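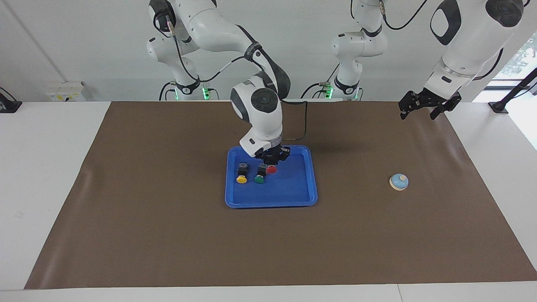
1069 words

Chapter 2
Agreeing on a Unit

By the time you finish this chapter you should be able to tell a quantity from a unit, say what a standard is for, and convert between two systems of measurement without raising your voice.

Ask a class to measure the width of a classroom door and you will get as many answers as there are students. Most will be close to one another. A few will be close to the width of a garage. One will be given in hands, by someone who has spent time with horses and would like that known. All of these answers are made of the same two parts, a number and a unit, and the number on its own is worthless. A door that is 82 wide might admit a person, a cat or an aircraft, depending on what the 82 is counting.

The previous chapter dealt with the number. We looked at how to read a scale, how to round, and why you shouldn't copy nine decimal places from a calculator when your ruler came free with a pencil case. In this chapter we turn to the other half, which students usually find duller and which has caused much more trouble.

The two bushels of Kasten

Consider the market town of Kasten and its neighbour Ovden, a morning's walk upriver. Both towns sold barley by the bushel. Both kept an official bushel, a tub with an iron rim, chained up near the market so that any buyer who felt cheated could have his sack poured out and checked. So far this is good practice. The trouble was that the Ovden tub was a little wider and the Kasten tub a little deeper, and in Kasten the custom was to heap the grain while in Ovden it was struck off flat with a stick.

Heaping matters more than you might expect. A wide tub holds a bigger heap than a narrow one, so a bushel can be made generous or mean without altering its capacity at all. You need only change the shape of the tub and keep a straight face. Landlords, who were paid in grain, tended to favour wide tubs. When the same landlords sold the grain on, they were apt to discover a sudden fondness for the stick.

Merchants dealing in both towns carried conversion tables, and the surviving ones don't agree. One gives 100 Kasten bushels as equal to 103 of Ovden. Another gives 96. Dennis Whitlock, whose history of the river trade is listed in the further reading, thinks both tables were right and that the difference lay in who was doing the pouring. He also points out that the millers opposed every attempt at reform for three generations, on the grounds that the existing arrangement was perfectly clear to them.

Reform came in the end by way of a bridge. The two towns had agreed to share the cost of the stone, and each had sent its masons a drawing marked in feet. You can probably guess the rest, and so could the masons, who seem to have noticed quite early and gone on cutting because they were paid by the block. The gap in the middle was filled with timber. It stayed that way for long enough to get its own name, the Patch, and its own toll.

What a standard has to do

A standard is a thing, or a procedure, that everybody agrees to compare against. The chained tubs were standards. So is a metal bar in a vault, and so is a set of instructions that any well-equipped laboratory could follow. They differ a great deal in quality, and it helps to have some questions to put to them.

Is it stable? The iron rim was there because wooden tubs wear down with use, and a tub worn low at the lip gives short measure. Body parts do poorly on this test. The foot of a king is a fine unit until the king dies, whereupon his successor turns up with small feet and everyone's farm gets bigger.

Can it be copied? A standard you can't copy is only useful to people standing beside it. Copies bring errors of their own, though, and copies of copies bring more, so each one ought to be traceable back towards the original through comparisons that somebody wrote down. Section 2.4 takes this up under the heading of traceability and contains most of the marks in the end-of-chapter problems.

Does anyone use it? Here a good many excellent proposals have come to grief. The island of Tondura once adopted a length unit based on the swing of a pendulum, a sensible idea with careful arithmetic behind it. The official rods were handed out in May. By the following spring, according to Whitlock, most were being used to prop up tomatoes. Carpenters went on working in the old unit and wrote the new one on their invoices. 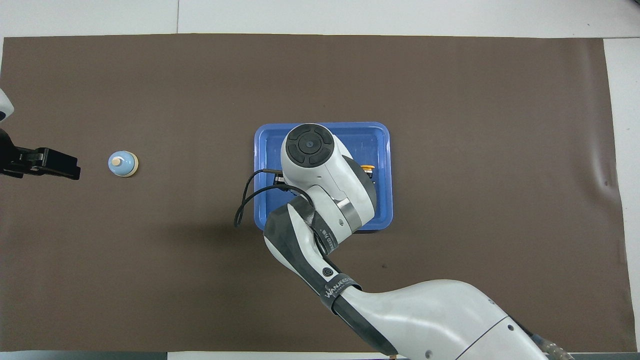 It would be easy to laugh at the carpenters, but they had a point. Their saws, their jigs, the spacing of the racks in the timber yard and the sizes they knew by heart were all in the old unit. Changing the word on the invoice cost them nothing. Changing the rest would have cost them a year. A unit lives in tools and habits as much as in the law, and the law is the easiest of these to amend.

You will have met the same thing at home. Plenty of people who buy petrol by the litre and drive by the kilometre will still tell you a newborn's weight in pounds. They know their own height in feet and look blank when asked for it in centimetres. None of them find this odd until a doctor's form asks them to commit.

Key terms for this section

Quantity: a property that can be measured, such as length, mass or time.
Unit: an agreed amount of a quantity, used for comparison.
Standard: the object or procedure that fixes the size of a unit.
Traceability: a recorded chain of comparisons leading back to a standard.

Before you read on

Find a household object whose size is given on the packaging. Measure it yourself with whatever you have in the kitchen drawer, and write down your result with its unit. Then measure it again tomorrow without looking at the first result. If the two agree exactly, check that you didn't look.

Keep both figures. You will need them in Section 2.2, where we build a working ruler out of the Denduditz ell, a unit of cloth length that varied with the humidity and, in one well-documented case, with the customer.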